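Murkuvus Open Day Set

Version 2. Maintained by Nuwan Hettiarachchi, Plusstead Robotics Lab.

Contents of this file

Summary
Directory layout
Demonstration procedure
Known issues
Licence
Sample frames
Correspondence

Summary

Murkuvus is a small set of block-handling recordings made during the Plusstead open day in February. Visitors watched from behind a rope and chose the next task from a printed card. The set was put together for the teams at Yaman and Kenell who asked to replay the demonstration on their own hardware, and it has since been used here for testing playback tools. It is too narrow to serve as a general training set.

Directory layout

raw/ — image streams as recorded, one folder per take
joint/ — joint positions and gripper commands, comma-separated
cards/ — scanned task cards, in the order visitors picked them
tools/ — the playback script and its settings file
notes.txt — operator's log, typed up the same evening

Each take is capped at 2000 time steps. Takes that reached the cap are kept and carry the flag "timeout" in joint/. Time stamps are in local time. The wrist and fixed streams run on separate clocks, so align them with the offset given in the settings file before comparing anything.

Demonstration procedure

The operator read the card aloud, reset the blocks and started the recorder. Cards asked for a block to be moved, a stack to be built, or a stack to be taken apart. Block positions were not measured between takes. If your work depends on exact start positions, estimate them from the fixed view — the log will not help you.

Recording stopped for lunch and resumed at 2 p.m. with the same settings. The afternoon takes have a longer pause before the first movement, when the operator was answering questions from the rope.

Known issues

Colour balance was left on automatic. The white work surface reads as grey in places and it carries small marks and specks, so simple background subtraction gives false hits. Blocks are often only partly in view, particularly from the wrist. Four takes have no matching card scan.

Licence

Free for research and teaching. Please name the set and the version in any write-up.

Sample frames
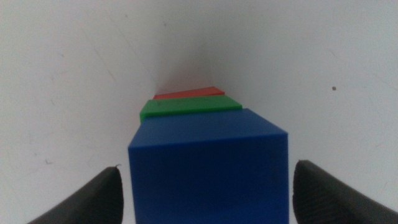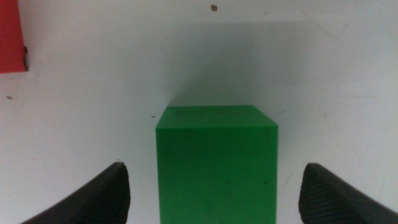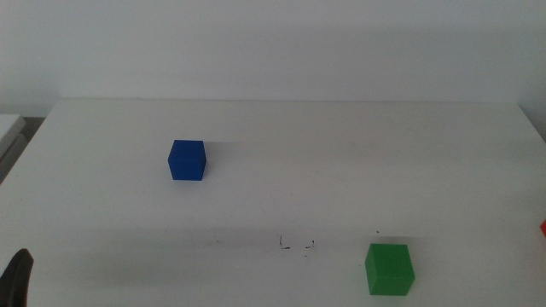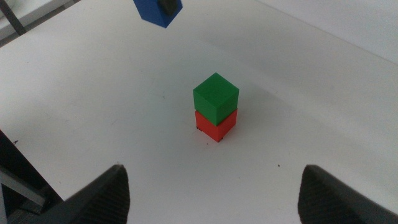 Correspondence

Orhun Eren wrote back after replaying the morning takes that the clock offset in the settings file has the wrong sign for anything recorded before lunch, and asked that the stacking cards be listed separately from the moving ones in the next version.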